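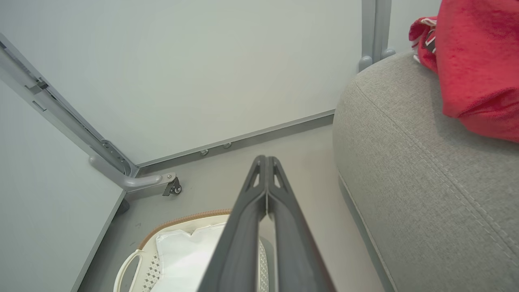
Sofa, basket, gripper. Bay 6 at the Stirnov open day, 11/11/22.

1/ Went to the open day at Stirnov. They had 7 bays running, most of them on household work. I spent nearly all my time at the laundry one.

2/ The setup is small. White panels on metal framing, a gray sofa, a laundry basket on the floor. The frames have casters on them. I was told the bays get wheeled apart and rearranged between jobs.

3/ The task is clothes off the sofa and into the basket. One item at a time. The red towel was the thing I wanted to see it handle, thick fabric and no obvious place to grab.

4/ It's slower than a person by a lot. The staff said so before anyone asked. They are on a run of 300 pickups this November and log every one, including the drops.

5/ Software is from Nistia, the grippers are built by Bangash. The Bangash rep told me the fingers are rated for 100 hours before they get swapped. I asked what wears out first and she said the pads.

6/ View from head height, with both grippers at the basket and a Bulls jersey, number 23, already lying in it beside the white cloth. 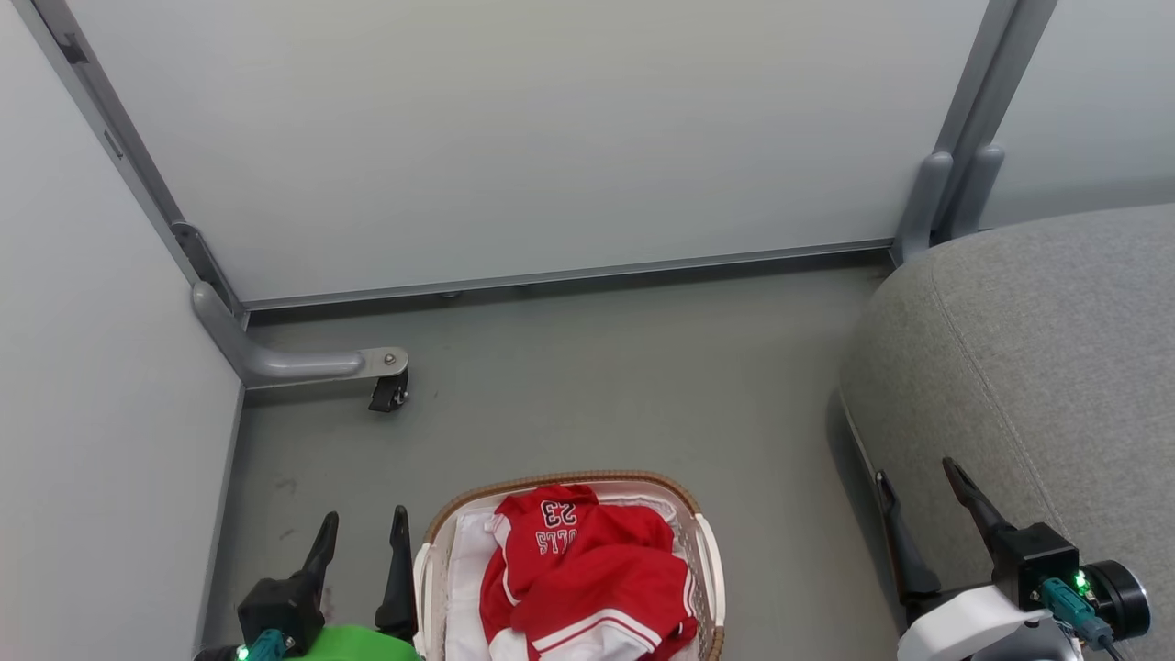

Other stops

7/ Plakimari had the bay next door, doing dishes. Long line, so I only caught the last few minutes. Plates were fine. I didn't see them try a glass.

8/ Parking is behind the building, use the second gate. Coffee ran out before noon. They plan to post the talk slides, and I'll add the link to this thread when they do.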